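Putting this in one place since I've answered it in messages a few times this month. Notes on replacing the neck cork on an alto sax at home, from someone who does it for a living. Thread.

First, check whether you need to. If the mouthpiece wobbles when you play, or you have to wrap paper around the cork to tune, replace it. If it's only stiff, try cork grease for a week.

Sheet cork comes in different thicknesses. For most alto necks I start with 1/16 inch and sand down. Older Rikstead necks run a little narrow, so go one size thicker on those or you'll have nothing left to sand.

Buy natural cork with as few pits as you can find. The rubber and cork mix lasts longer but it grabs the mouthpiece. I've used it on school horns. I don't use it on my own.

Getting the old cork off: single-edge blade held nearly flat, peel, don't dig. Lacquer scratches near the end of the neck are almost always from someone digging.

Clean off all the old glue. Denatured alcohol on a rag for shellac. Old contact cement takes longer and sometimes needs to be rolled off with your thumb. Keep the alcohol off the lacquer you want to keep.

Cut a strip a little longer than you need. Sand a long bevel on one short end, so the overlap lies down smooth. This is the step people skip, and then the seam leaks. 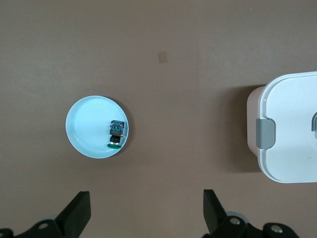 Small parts go in a dish.

Contact cement on the neck and on the cork, thin coat on both. Wait until it's dry to the touch. I give it 16 minutes in my shop. Yours may be different in January with the heat on.

Start with the beveled end down, bevel facing up, and roll the neck along the strip with firm pressure. You get one try. If it goes on crooked, pull it off, clean it, cut another piece.

Trim the extra with a fresh blade. Then leave it alone. Overnight is best. Kyung-tae Hyun, who taught me, wouldn't sand a cork the same day for anyone.

Sanding: strips of 120 grit, pulled back and forth like you're shining a shoe. Turn the neck every few strokes. Try the mouthpiece often. Finish with 220.

You want it snug with grease, going on up to the spot where you normally tune. If you have to force it, keep sanding. Forcing it is how necks get bent.

Grease it well the first few times. A new cork drinks it up.

Anika Rosenthal asked about clarinet tenons. Same idea, thinner cork, and the strip sits in a channel so your width has to be exact. I'll do a separate thread — probably after the school rentals come back.

If you'd rather send it in, I charge 60 for a neck cork and can usually turn it around in four days. Pads and key work are quoted separately.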